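Trunov Guest House Diary
Notes from housekeeping, second floor and up

What the robots changed about my working day (and what they didn't)
Posted November 7, 2019
Filed under: Work, Machines, Long posts

I promised an update once the fall rush died down, and the rush has died down, so get a coffee, because I have a lot to say!

Quick recap for anybody new. I clean rooms. I have cleaned rooms for a long time, first at a motel out by the highway and now at Trunov, where we do short stays and longer family stays, and where the rooms fill up with other people's stuff in a way that hotel rooms usually don't. In September our owners started bringing automation into housekeeping. First came the linen carts that drive themselves (Gowda carts, we just say "the Gowda"), then the scheduling system, Sinis, and then the part everybody asks me about at parties, the robots that tidy.

I'll start with the carts because they get no love and they deserve it. A full linen cart is heavy. Pushing one down a carpeted hallway does things to your shoulders that you only notice at night, when you try to pull a sweater over your head. The Gowda follows you. You tap it, it comes along, you tap it again and it waits outside the door. When it's out of pillowcases it goes to the service elevator by itself and comes back full. I used to take something for my shoulder before every shift and now I don't, and if the whole project had stopped right there I would have been happy.

Sinis took longer to like. It tells you which room is next, and in the first version it told you that and nothing else. We used to sort our own floors in the morning, standing around with the list, and you'd say "give me 401, I know that family, they leave early" and somebody else would take the late sleepers. With Sinis that conversation was just gone. I missed it more than I expected. Two of us wrote up a page of complaints (politely!) and to their credit they changed it. Now we can swap rooms between ourselves and the system simply accepts it, and the morning talk is back, a bit shorter than before.

Now, the tidying. If you have never cleaned up after a family with kids you may not know how much of the job is picking things up before you can do anything else. You can't change a bed until there is nothing on it. Toys, chargers, socks, a book left open face down, more toys. It's bending and reaching all day, and none of it shows when you're done, because what people notice is the made bed.

So that is where they started, with things on beds. Soft ones first. The practice room is set up with a proper big bed, pillows and a wardrobe, and I've spent a good part of the fall in there as what they call the room lead, which means I say what a finished room looks like and the engineers write it down. I love it. I had never in my life been asked to explain how I clear a bed, and I talked for an hour and still hadn't gotten to blankets.
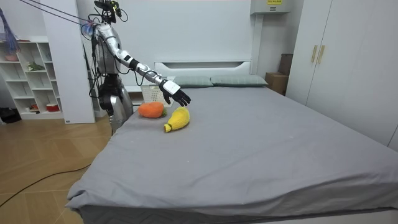

Niall Forsyth wrote to me after my last post that I was being too cheerful: fine, it picks up a toy, but picking up toys is somebody's paid hours, and what happens to those hours when it gets fast? He asked me to answer that one in public and not by email, so okay, Niall, I'll try.

The true answer as of today is that our hours are the same. I checked my own pay slips before writing this. We got it in writing that nobody on the current team loses hours over the robots while the trial runs, and the trial runs through next year. After that I don't know. I've asked, and the answer I got was that they don't know either, which I didn't enjoy hearing but I believed it. I'd want any place trying this to put the same thing on paper before the first machine comes through the door, and I'd want the cleaners in the meeting when it's written.

What I can tell you is where the time is going. We finally have time for the things that used to get skipped. Mattresses get turned when the calendar says so. I cleaned behind the radiators in 463 and found an earring, a domino and a very old parking ticket. And we train each other now, properly, on the clock, where before you learned by following somebody fast and trying to keep up.

There's also the question of speed, which people get wrong in both directions. The robot is slow compared to me. I can clear a bed in one sweep of the arm while I'm thinking about lunch. It looks, it reaches, it takes one thing at a time. Squashy things are hard because they give when you press them, and hands are a lot harder to build than I ever imagined! I've caught myself staring at my own while folding towels. Four fingers and a thumb and I never once thought about which of them does the work. (Mostly the thumb, I've decided.)

But slow matters less than you'd think when you're not standing there waiting for it. The plan is for it to do the pickup in one room while I'm doing the bathroom in the next, and then we trade. If they get that going, I walk into a bedroom that's ready for sheets. My knees are very much in favor.

A few things I have opinions about and have passed on, loudly:

Guests' things are guests' things. I don't want anything put away where a kid can't find it at bedtime. A lost stuffed animal is an emergency in this line of work and I have driven across town with one on the passenger seat.

The person who knows the room gets the last look. Every room, every time, a human being opens the door and says yes or no.

If it gets stuck, that can't count against the cleaner's time. Sinis did count it, at first. Fixed now.

Britt-Marie Hovland, who trained me way back and now works at Putau, called last week to ask if she should be worried, because they're looking at the same carts and maybe more. I told her to say yes to the carts tomorrow and to ask a hundred questions about the rest. She had most of the questions ready already, and a couple I'm going to steal, like who gets the extra work on the days when the machines are being repaired. Good question! I've sent it on to our owners and I'll post what they say.

Next time I want to write about blankets, because we've started on blankets, and I have never had so much fun arguing over what counts as a fold. Comments are open. If you clean for a living and your workplace is trying any of this, please tell me how they're handling the schedule, that's the part I'm most curious about.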